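Der Chor von Ustitz

Als Myfanwy Prosser zum ersten Mal die Glocke von Ustitz hörte, ließ sie vor Freude den Koffer fallen. Ein Fis! Ein richtiges, rundes Fis, mitten im Regen, und darunter brummte der Fluss, als hätte er den ganzen September auf seinen Einsatz gewartet.

»Du bist nass«, sagte ihre Schwester Catrin.

»Ich bin im Himmel«, sagte Myfanwy.

Im Gasthof probte schon der Chor. Vier Bässe, zwei Tenöre, und am Fenster stand Guadalupe Solís und sang eine Altstimme, so dunkel und warm, dass man sich hineinlegen wollte wie in frisches Heu. Normunds Juška dirigierte mit einem Kochlöffel. Es war das alte Lied aus Puvach, das mit den sieben Strophen, und in jeder kommt jemand nach Hause - in der letzten sogar der Hund.

»Können Sie Sopran?«, rief Juška, ohne den Löffel zu senken.

Und ob sie konnte! Sie sang noch im Mantel, sie sang die falschen Wörter und die richtigen Töne, und bei der dritten Strophe fiel Catrin ein, die seit der Schulzeit keinen Ton mehr von sich gegeben hatte.

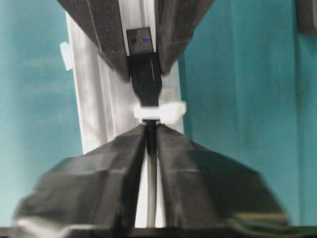
Später saßen sie alle um den Ofen, es gab Pflaumenkuchen, und draußen schlug die Glocke wieder ihr Fis.

»Bleibt ihr bis morgen?«, fragte Guadalupe.

Catrin zog die Stiefel aus und stellte sie neben den Ofen. »Wie ging noch mal die fünfte Strophe?«, fragte sie.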